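Filed under: Visits / Housewares and Play

Goddale open day, Monday. Hall 3 had the play kitchen table: white top, grey floor, plates and fruit laid out loose.
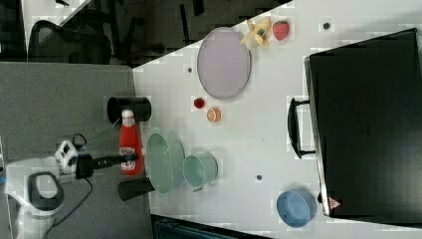

Elisa Cocco gave the sizing talk – 26 minutes, mostly on rim heights. The lavender plate is the widest piece in the range. 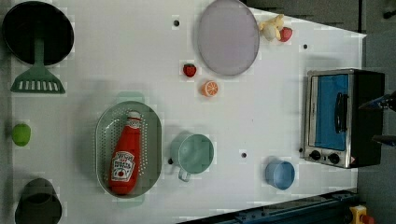

Parking is at the Lurndale gate. Sets are packed in cartons of 303.

Comments

Kamran Abbasi: Is the toaster oven sold separately?

Hứa: Yes, it was on the price list.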